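5 min read

I've been meaning to write about the toy situation for weeks, and then August got away from me the way it always does (the tomatoes, the in-laws, the trip up to Skasta), so you're getting it now, with school supplies already piled on the stairs.

When we moved into the house in Buckley I had big plans for toys. I bought a shelf unit. I labeled things! I had one bin for vehicles, one for musical instruments and one for what I called "misc," and you can guess which of those filled up first. By spring I was spending most evenings on my knees at 7 o'clock, sorting tiny things into categories that only I cared about, while the person who had scattered them ate toast and watched me.

My friend Zinhle Zulu has raised three kids in a much smaller place than ours, and when I complained to her on the phone she laughed for a good long while. Then she told me to put the bins in the closet and get one box. A small one, open on top, living on the table where we could all see it. Whatever fits in the box is what's out this week. Everything else gets a vacation.
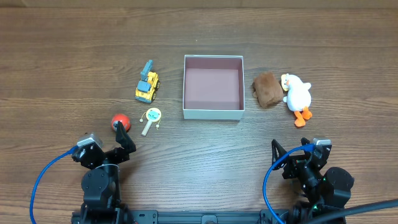 I fought her on it for a few days, I'll admit. It felt mean, somehow, to take so much away at once. But the wooden table turned out to be a lovely place to start from, because it's at my height and my back is not what it was, and because tidying up there feels more like setting out breakfast than doing a chore. We choose together now. The yellow construction truck makes it through nearly every round. So does the red ball, which I keep trying to retire because it rolls off under the stove. The little rattle drum with the beads on cords was a present from my aunt in Minditz, and yes, it's really a baby toy, and no, I'm not allowed to put it away. I've tried twice.

The putting away part goes like this: big things first, then whatever is left gets tucked in around them. My son likes to be the one to drop the ball in last. Some nights he takes it all out again right after, and I let him, and I go make tea.

I still have the shelf unit, by the way. It holds my yarn.

Comments

Mairéad Quinlan
We did this with a shoebox when mine were little, and the "vacation" toys came back like it was Christmas. How often do you swap?

Zinhle Zulu
I did not laugh for THAT long.

Grandma in Iston
Keep the drum out, sweetheart. He loves that drum.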